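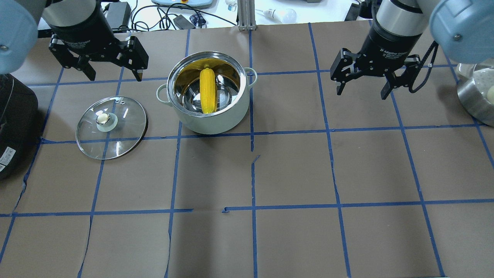 The mint-green pot with its glass lid, on the papered table

From: Vira Hutsuliak
To: kitchen list
Subject: Re: Which pot for the corn?
Date: 3rd September

Marcelle Leclerc wrote:
> Could you let me know which pan you mean for the corn? I have the
> big Bruster one here and can bring it over, but it takes an age to
> boil and I'd sooner leave it in the cupboard. Also, is the brown
> paper staying on the table or shall I pack the oilcloth?

Marcelle,

Leave the Bruster where it is. I mean the pale green one with two loop handles, steel inside. I stood a cob up in it to check the height and it comes up close to the rim, leaning a bit. If we snap the cobs in half they will lie flat and the lid will sit properly. The lid is the clear glass one with the thin metal rim. Please don't put it away with the Desine lids, they are a different size and we had them all muddled in May.

Cooking time: 8 minutes from when the water comes back to the boil. Last time we gave them longer and they were tough. No salt in the water, butter afterwards.

The paper stays. It is creased and has torn along some of the seams, and the blue tape wanders in places, but it will do for one more meal. There is a small gap in the tape near the middle where the centre line meets the lower strip. I'll patch that if I can find the roll. The squares are handy for giving everyone a place to put their things down. Hot pans go on the cork mats, please, and not straight on the paper.

We will be 7 for lunch, so one cob each and a spare. Could you bring the long tongs and the butter dish? I have plates.

Vira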